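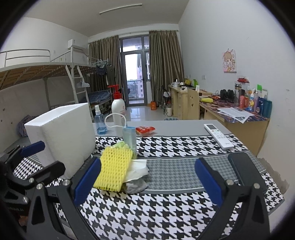 Callach wants your Saturday night back. Should it get it?

The streaming service Callach used its winter press note, dated January 8, 2024, to announce that it has picked up a second season of Cirnarero, the slow-burning family drama set in a ferry town where everybody owes everybody money. The new episodes are due in May. The note calls the show a "runaway hit" and then declines to say how many people watched it, which is the part I'd have liked to read.

I don't hate Cirnarero. The first three episodes were good television. The opening hour, with the brother coming home on the last boat and finding the house already sold, did more with a set of keys than most shows do with a car chase. Then it kept going. Episode five is a funeral. Episode six is the drive home from the funeral. By episode eight I was folding laundry and looking up when the music got loud.

So a second season was never what I was hoping for, and the details don't help. Callach says the story will "expand," with two new families, a jump forward of several years, and a separate thread set inland at a hotel called the Bama. If you remember the first season, you'll remember that the Bama was mentioned in one line of dialogue as a place somebody's aunt used to clean. Now it gets its own storyline and, going by the wording, a good share of the screen time. I have seen this move before. A show runs out of things to say about its main characters and goes looking for a building.

The order is for 10 episodes, up from eight. I would have cut it to six. There is a tight, mean little story about a sale and a debt in there, and it doesn't need more room. It needs somebody with scissors.

There's also the matter of the release plan. Season one dropped all at once, and plenty of us got through it in a weekend, flaws and all. Season two will come out 2 episodes at a time with a week between each pair. Callach describes this as giving viewers "space to talk." It also happens to keep you paying for an extra month, and I'd respect them more if they'd said so. The price went up in the fall. The catalog did not get any bigger that I could see, unless you count the baking shows.

What might save it? The writing room has reportedly changed, though the note gives no names, and the company behind it is now Kamolrat, the outfit that made that short prison comedy a couple of years back. I liked the prison comedy a lot. It was quick, it was rude, and it ended when it was over. If some of that speed rubs off on the ferry town, I'll take back most of the above. Kamolrat has never made anything longer than half an hour per episode, however, and Cirnarero runs close to an hour. A new company learning a new length on somebody else's characters isn't my idea of a safe bet.

Fans will point to the online petition for a renewal, which Callach quotes with some pride. It collected 3,000 signatures. That's a nice number for a school board race. For a service that wants to be in every living room in the country, I'm not sure I'd print it. The same note says the first season's finale is the most rewatched episode on the platform, again with no figure attached, and I can think of a reason for that which has nothing to do with quality: the last five minutes are so dark you have to go back to find out who was on the dock.

I'll watch the first pair in May and write them up for this newsletter. If the Bama turns out to have a secret basement, expect a short review. Season one is still up on Callach for anyone who wants to catch up first, and my advice is to stop after episode three and make up your own ending.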